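From: Meinir Foulkes
Subject: Re: Re: Kitchen chores, where are we

Dilwyn Wynne wrote:
> The arm at Plovum did 51 weighings before lunch, so I don't see why
> measuring out flour is still listed as unsolved. What is missing?

Dilwyn,

Mostly the pouring. Picking up a glass and putting it on a scale is a placement task, and the 51 were all placement. The log has 877 attempts since April with the same type of beaker, and the failures are nearly all at release – a finger drags on the glass and the reading drifts until it lets go.

Flour adds two problems. It clumps, so the flow does not follow the tilt angle, and the scale lags the pour by long enough to overshoot. Yichen Lu tried stopping early by a fixed amount, which worked for sugar and for nothing else.

I would move "weigh a container" to the done list and leave "measure an ingredient" where it is. Washing up stays where it is too.
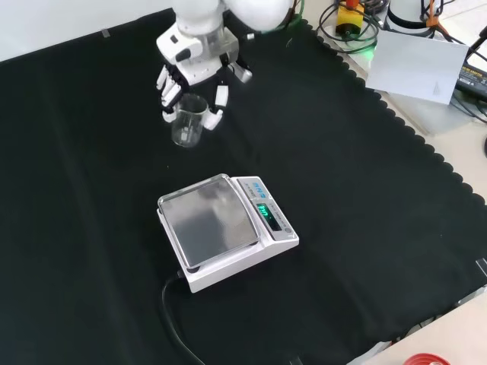
Grip force is the other setting I would like to see written down. Kristaps has one value for glass and another for plastic tubs, and neither is in the shared notes. Could you add them before the Cerkard call?

Meinir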